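The Vorkel desk lamp, reviewed by somebody who only wanted to read

The Vorkel comes in a box big enough for a microwave, most of it air. Inside are a lamp, a bag of screws and a 21-page manual that spends two of its pages congratulating me.
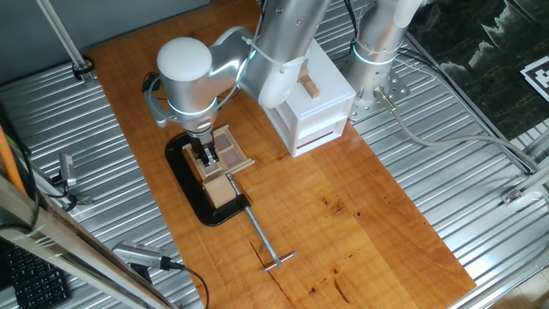

It took me an evening to put together, though I did stop for dinner and a short sulk. The base is heavy, the neck stays where you leave it, and the light is warm enough to make my bills look like love letters.

The dimmer has 400 steps. I can tell three of them apart: off, on, and interrogation.

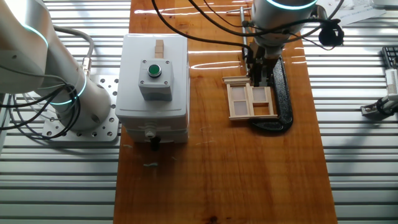
My old Rusell had a switch. You pressed it and there was light. The Vorkel prefers a long stroke along the stem, and if you stroke it the wrong way it goes into a bedtime mode that I have yet to talk it out of before morning.

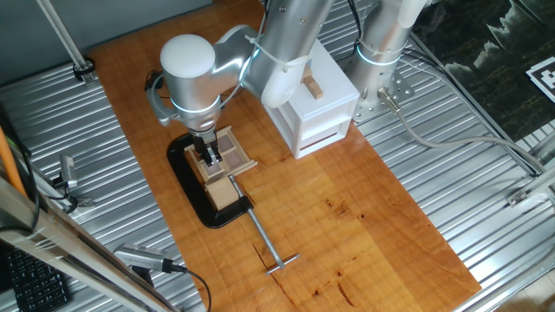 Dristdale, December

A month in, I've mostly made peace with it. The neck hasn't drooped and the cord reaches the outlet, which the Rusell's never did. I'd buy it again on sale, and I'd hide the manual.
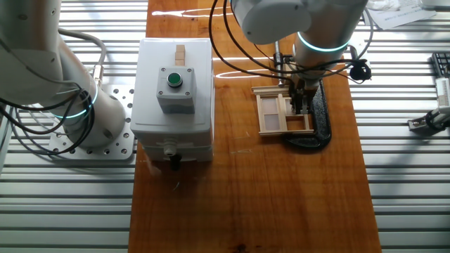

Mared Bowen writes that hers came out of bedtime mode once she held the stem down for a slow count of ten, and that she still wants her old switch back.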